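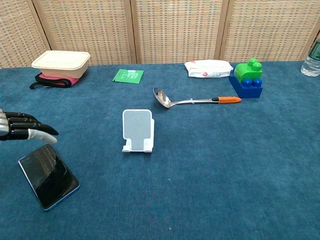 December, nine in the morning

Slept badly and woke with the conviction that today I would deal with the table. I have been going to deal with the table since we got back from Preltden, which was long enough ago that the marmalade we bought there is finished.

The trouble is that the table has become where things go while I think about them. The phone stand is the worst of it. I bought it in the summer so that I could follow recipes at eye level like a competent person, and I can count on one hand the times a phone has been put on it. The phone lies flat on the table. The stand stands there, upright and white and vacant, a foot from the thing it was made to hold. I am told by the household that this is my fault and that I have only to lift the phone four inches. I know how many inches it is.

Had toast. Moved the stand slightly to the left, then back again. Wrote a list headed TABLE and put it in my dressing gown pocket.

Half past ten

Rang Ivanov about the boiler. Was in a queue for 20 minutes with a flute playing, and was then told that the engineer for Clarnmont only does afternoons, and not this afternoon. I said I would be in. I always say I will be in. I have been in since October.

Did the list while on hold, which at least got it out of the pocket. The ladle with the orange end came first, being the only item with an obvious home. It belongs on the rail by the cooker. It left the rail for the soup at the weekend and has been on its holidays ever since, lying full length on the cloth like somebody's uncle on a beach. It is a good ladle, deep in the bowl and long in the handle, and the orange grip means it can be found in a drawer in poor light. None of this has helped it to be found in a drawer.

The list at this point read: ladle, rail. Then I remembered that the rail is down. I took it down myself, in November, to wipe behind it, and one of the screws has gone somewhere that screws go. So the list read: ladle, rail, screw, shop. I could feel it getting away from me.

Noon

Walked to Gudby for the screw. They had every screw but mine, in little drawers, and a man's worth of patience for explaining why. Bought a packet of nearly right ones and a sponge. The phone says I did some 4,000 steps there and back, so the morning has been good for somebody's knees even if the kitchen has not felt the benefit.

Cold and bright out. The bench by the bus stop has been painted again. Nice green, still sticky, and I now own a coat that can prove it.

Two o'clock

Lunch was going to be the rest of the rice, out of the cream-coloured box, but I lost confidence in the rice. I can't date it. I only know that I put it in there with a light heart and that the lid went on very firmly. It had been living on top of the lunch bag, the pink and black one, and it seemed a shame to disturb such a settled arrangement. Had a cheese sandwich standing up, looking at it.

The lunch bag itself was a birthday present and is supposed to keep things cold for hours. I work at home. From the fridge to my desk is a matter of seconds, and I have never once arrived with warm yoghurt. But it is a cheerful bag with a decent strap, and it would hurt feelings if it went in the cupboard, so it stays out where it can be seen being used as a shelf.

Then there are the blocks. The children next door leave something behind each time they come round, and I have stopped returning things straight away, as it only leads to a swap. At the moment we hold a green one and a dark blue one, stacked. I separated them last night to dust and put them back together in the same order, green on top, and then caught myself standing back to check. It is the tidiest corner of the table and I had no part in designing it.

The green sachet I cannot explain. I have asked. It is thought to be something you add to something. Throwing it away feels rash, and keeping it feels worse, and so it goes from one side of the cloth to the other depending on who has just tried to lay a place for supper. Same with the white paper packet with the red printing, which has a crumpled look I associate with myself before coffee. 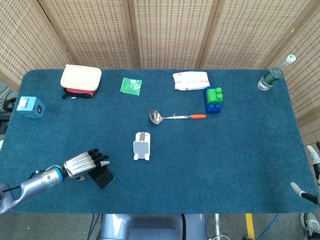 Six o'clock

Dark since four. Progress as follows. The nearly right screws are not right. I knew this in the shop and bought them anyway, and I would like it recorded that I knew.

Did manage to shake the table cloth, or one end of it. It is really more of a carpet than a cloth, and it holds on to crumbs with great loyalty. You have to get them out with the flat of the hand, going one way only. The sponge was useless for this. The wicker screen behind the table got a going-over with the small brush while I was down that end, and gave up a surprising amount of fluff from the weave, and a hairgrip.

The rice has gone to the bin and the box is soaking. The ladle is in the sink too, which I am counting as leaving the table.

Soup again tonight, so it will be back out by seven. Must try the other shop for the screw, and ring Ivanov before nine, when I hear the queue is shorter.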